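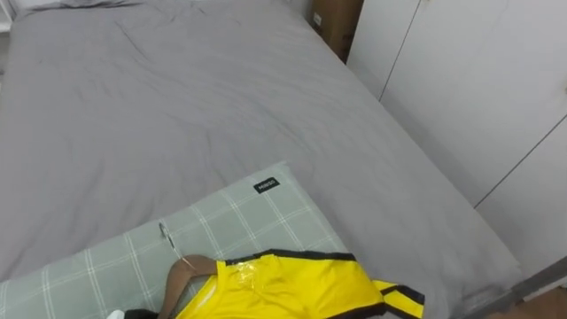 Bed with gray duvet, seen from the foot.

3 October 2020

Sanero self-guided walk, second pass on the audio triggers. Phone in jacket pocket, screen off, single earbud. Route walked downhill only, from the overlook to the Sirkis ferry landing. Build is the same one So-yul Yeo loaded last time, with the new trigger file and the old narration.

Overlook (elevation 334 m on the survey marker). Clip 1 starts on manual tap, no issue. The opening line says "with the harbor on your left," and it is on the left only if you face the bench. Coming from the parking lot it is on the right. Change to "with the harbor below you."

Leg 1, overlook to chapel, 600 m by the path. Clip 2 fired early, before the last switchback, while the chapel was still behind trees. Trigger radius is 65 m, measured straight-line, and the switchback passes well inside it on the slope above. Two options:

- shrink the radius for clip 2 only
- move the trigger point downhill to the gate, leave the radius alone

Prefer the second. A small radius is likely to miss under tree cover, and a missed clip is worse than an early one. Gate position logged as waypoint C2-b.

Leg 2, chapel to the covered market. Clip 3 did not fire on the first try. Walked back up to the fountain and repeated, fired at the second arch. Position trace shows the fix jumping to the parallel street between the tall houses. Repeated a third time with the phone in hand instead of pocket, same result as the second. Cause not established. Could be the battery saver setting, which I had left on. Repeat with it off before touching the file.

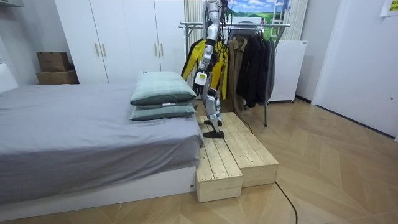
p. 65

Leg 2, continued. Clip 3 runs longer than the walk it covers. At a slow pace it ends at the fish counter, at a normal pace it is still talking about grain taxes when the listener is out the other side. Script limit per clip should be 200 words on this leg. Current text is well over. Candidates for cutting: the whole passage on the roof repair, and the second mention of the fire.

Leg 3, market to Zacharopoulos (the bakery, corner with the blue tile). Clip 4 fired correctly in both directions. The narration tells people to "step inside and look at the oven." Asked at the counter. They are fine with visitors at the door but do not want groups behind the counter in the morning. Reword to "look in from the doorway." Also the clip gives closing time as part of the story. Take all opening hours out of the audio and put them on the printed card, where they can be changed without a new recording.

Surface note for the card: the ramp beside the bakery is smooth stone and has no handrail for the upper half. The stairs next to it have one. Card currently sends strollers down the ramp with no comment.

Leg 4, bakery to landing. Clips 5 and 6 overlap. Clip 5 was cut off in mid-sentence when 6 triggered at the customs house. Lelora has a queue option in the trigger settings - we have it set to "interrupt" for every clip, probably left over from the bus version. Set to "wait" for 5 and 6, test again, then decide on the rest.

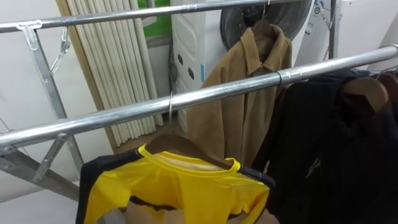
With "wait" there is a risk that a fast walker hears 6 after the customs house is already out of view, so the text of 6 should not depend on pointing at anything. Its first two sentences do. The remainder is general harbor history and can be heard from the ferry line.

Landing. Sirkis has moved the ticket window to the north side of the shelter. Old location is in the audio, on the card and on the map. Audio: remove. Card and map: correct and mark as checked.

Also noted, not tested: restarting the app between legs brings back clip 1 as the active item, even at the landing. Reported to Yeo by message. She thinks it reads the first entry in the file when there is no stored position, and will look at the log.

To do

- [ ] C2 trigger to gate waypoint
- [ ] repeat leg 2, battery saver off, both sides of the street
- [ ] cut clip 3 script to limit
- [ ] re-record line in clip 1, doorway line in clip 4
- [ ] queue setting on 5 and 6
- [ ] card: ramp note, ticket window, bakery hours
- [ ] uphill pass, whole route (never done with this trigger file)

Earbud battery was fine at the end. Phone was down to the red, charge fully before the uphill pass and bring the spare cable.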